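Melaniia Bilyk has a scar on her thumb from a label gun, and she'd like it on the record that no robot has ever injured her half as badly.

She has worked on the returns side of Hudell, the household goods reseller, for long enough to remember when the job was a bench, a bin and a radio. Her title since January is cell lead. Asked what a cell lead leads, she thinks for a moment. "Two arms and a lot of plastic," she says.

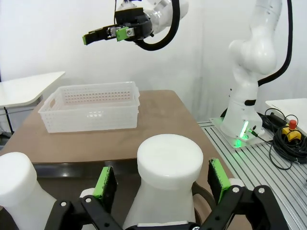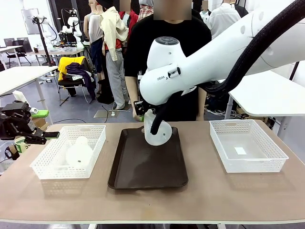 White plastic pieces, white baskets, white arms. The grippers supply the green.

The arms learn their jobs in the trial room before anything moves over to the floor at Eritley. They pick up a thing, put it somewhere else, and do it again until the people in charge of the percentages are satisfied. Bilyk was sent over from Eritley because somebody decided, late and after a certain amount of money had been spent, that it might be useful to have a person present who had sorted returns for a living.

"They'd been very thorough about the motors," she says. "Then I asked what happens when the lid's loose. It got quiet."

Lids, in her telling, are the whole business. A human hand picks up a bottle and knows at once whether the top is on properly. It knows if there's something left inside, too, and which way it's going to slosh. Bilyk did this thousands of times without considering it a skill, and was surprised to find herself explaining it to two engineers with notebooks. One of them asked her to rate looseness on a scale. She told him there were two kinds, fine and not fine. He wrote it down.

The first thing she learned in return was patience of a sort she hadn't needed before. The cell's best run so far is 54 pieces an hour. On a decent morning at the old bench she would clear 100, with time to complain about the heating. She brings the comparison up cheerfully and often, and has been asked to bring it up less.

"But I can't do it at three in the morning," she says. "Well, I can. I did it for years. I was horrible to live with."

That is the part of the change she takes seriously. The plan at Eritley is to hand the night shift's plain sorting to the arms and move the night people to days, where the awkward returns get handled: the leaking, the mislabeled, the boxes with somebody's keys in them. There are 47 people on her side of the building. She knows which of them want days and which took nights because of children, or a second job, or a husband. Not everybody is pleased. Night work pays extra, and the extra had been going into rent.

"They told us no one's losing a job, and I believe that, as far as it goes," she says. "Losing the night rate is losing something, though. You can't stand up in the canteen and call it an opportunity. They did call it an opportunity."

She said so at the time, from the second row. The answer was that the night rate would be kept on for former night staff until the end of the year and then reviewed. "Reviewed" is a word she pronounces with care.

The arms themselves she has come around to, mostly. They were given the names Løken and Rusten, for reasons that predate her and which she has given up trying to find out. Løken is the steady one. Rusten, she insists, sulks. I suggested that two machines of the same model, running the same software, were unlikely to differ much in temperament. She looked at me the way she must have looked at the man with the scale.

"You come and stand next to them for a week," she said.

What she does all day is harder to describe than what she did before, and she isn't sure she likes that. She sets out pieces. She watches. She decides whether a failed grip was a bad grip or a bad bottle, and enters it on a tablet that wants a reason from a menu of reasons, none of which is ever the reason. Her shoulders have stopped hurting. Her eyes have started. At the bench she could be somewhere else in her head for an hour at a time — she planned an entire kitchen that way — and with the arms she can't, as the moment she drifts is the moment Rusten puts something down beside the tray.

The raise was real, she adds, and smaller than people think.

The first cell is due on the floor at Eritley on 31/03/2025. Bilyk will go back with it, and has asked for a stool, a fan, and a button on the tablet that says "other." So far she has the stool.

I asked whether she missed the old bench. It's still there, she said, pushed against the wall by the loading door, and people put their coats on it. The radio went missing in the move and she has a fair idea who has it.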